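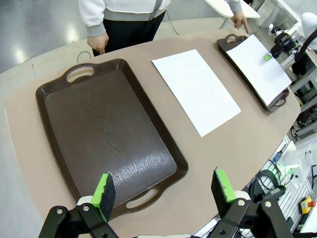
Tray Liners Are Back for the November Suppers

Good news from the serving side of the house: we are lining the trays again this season! If you came to any of the suppers at Nallden Hall two years ago you may remember the plain white sheets under the bread and the little tarts. We dropped them when the old supplier stopped delivering, and we have missed them ever since. Now Langlois has found us a paper that suits both sizes of tray, and the first packs are already on the shelf next to the napkins.

The dark brown trays are the same ones you know, with the raised rims and a handle at each end. They have seen a lot of suppers, and the flat part shows it. They are sturdy, they carry well, and a fresh white sheet makes them look so much better under a row of cheese puffs. It is a small thing, but the whole buffet table looks brighter for it.

Solange Boyer spent an afternoon trying out different ways of laying the paper and has settled on a method that anyone can pick up in a minute. Put the tray down flat on the table first, then bring the sheet to it. Line up one long edge of the paper with the inside of the rim, let the rest fall across, and smooth it from the middle outward with the side of your hand. If it hangs over one side, lift and shift the whole sheet (don't tug at the corner, it creases and then it never lies flat again). On the small trays the paper is wider than the base, so fold the extra under along one side and press the fold down with a thumbnail before you lay it. One fold is enough.

Please keep the handles clear. Whoever picks up the tray needs to get their fingers all the way through, and a flap of paper in the way is a nuisance when you have a full load and a doorway to get through.

A few things we would still like to sort out before the first evening. Sauces and anything with syrup should go in a dish on top of the liner, as the paper is thin and will not hold up to Fabrice Collet's plum compote – wonderful as it is! Dry things are perfect: rolls, crackers, shortbread, nuts in their little cups. For the warm pastries, let them stand on the rack for 9 minutes before they go over to the trays, and they should leave hardly any grease behind.

We have 286 sheets in the cupboard, which should see us through to the new year if we change them once per evening. Used ones go in the bin by the back door, and the trays themselves still get wiped down and stood on edge to dry in the usual place. Please don't stack them with the paper still in. Crumbs get into the corners and Jianguo Yu ends up picking them out with a toothpick.

Setup for the first supper starts at 4:30 in the afternoon, and we would love a few more pairs of hands. Lining trays is a lovely job if you would like to help but don't fancy the kitchen: you get to sit or stand as you please, there is plenty of chatting, and you have first look at the desserts. Loïc Picard is keeping the sign-up sheet at the front desk. New faces are very welcome, and so are children old enough to fold a straight edge.

Next month: the big soup pots, and whether we can finally find lids that fit.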